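Zokix aluga a pinça de mão a quem precisa de demonstrações, e não de mais um robô

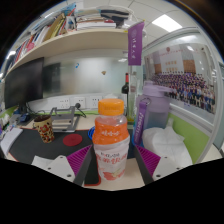 A Zokix começou a oferecer o aluguel da sua pinça de mão em abril. O pacote mensal traz a ferramenta, dois pares de almofadas de reposição e o acesso ao programa que organiza as gravações. Marisol Ostrowski, responsável pelo serviço, recebeu-nos para falar de preços, prazos e reclamações.

"O cliente típico já tem o braço robótico e não tem dados para treiná-lo", diz. "A pessoa segura a pinça, faz a tarefa na própria mesa e nos manda o material no fim do dia."

As tarefas são comuns: pegar uma garrafa de bebida, segurá-la de pé, mudá-la de lugar. Ostrowski recomenda trabalhar com a mesa como ela está, com caneca, papéis e cabos. "Houve cliente que arrumou tudo antes de gravar. Depois o robô foi para uma bancada de verdade e se perdeu."

O aluguel custa 751 reais por mês, com contrato mínimo de três meses. O treinamento é feito por vídeo e dura 14 minutos. Perguntada se isso basta, ela responde que para abrir e fechar a pinça, sim. "Para gravar bem, a pessoa precisa de uma tarde. A primeira hora quase sempre vai para o lixo."

Jalen Whitfield usa o serviço na Hutchins, onde prepara tarefas de separação de embalagens. Sua equipe entregou 1.237 gravações no primeiro contrato. Ele elogia as almofadas com ranhuras, que seguram bem o plástico liso, mas reclama do peso. "Depois de uma hora o punho sente. Passamos a revezar."

Whitfield também achou lento o suporte: uma peça quebrada levou 18 dias para ser trocada. Ostrowski confirma o caso e diz que a empresa passou a guardar peças no depósito de Skircombe. A versão mais leve ainda está em teste e não tem data.

Sobre objetos transparentes, ela é cautelosa. "Garrafa com rótulo costuma dar menos trabalho. Vidro sem nada, com reflexo, eu peço que o cliente nos mande uma amostra antes de assinar." A avaliação dessa amostra é gratuita e a resposta chega por e-mail.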